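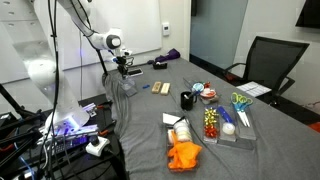

Before you wrap your first box with the Taveo kit, get the table sorted. I like a cloth under everything (mine's gray, any color will do), with the clear trays lined up along the front so I can grab a bow without getting up. Scissors get a tray of their own, and pens stand in a mug. The shiny gold and red bows go in the narrow tray, stacked.

Section 4: Setting up your wrapping table

1. Spread the cloth and let it hang over the front edge a bit. Smooth out the part you'll be working on. The folds down the side don't matter!

2. Snap the trays together, narrow ones first. You'll feel a little click. If you don't, flip the tray around and try again.

3. Load ribbon and tape spools into the deeper tray, standing up if they fit. The big Gutholm spools won't, so lay those flat.

4. Put the scissors in with the handles toward your cutting hand.

5. Keep a patch of cloth clear, 33 inches across if you can manage it. That's enough for the large box (part 430) and its paper.

Note: Lefties, just mirror the whole thing. My friend Thiện Vi does, and she's way faster than I am.

Caution: Don't lift the trays by the rim once they're full. Slide both hands underneath. I cracked one in July doing exactly that (replacements are part 1518, sold singly).

6. Stick down a test piece of tape before you start on the good paper.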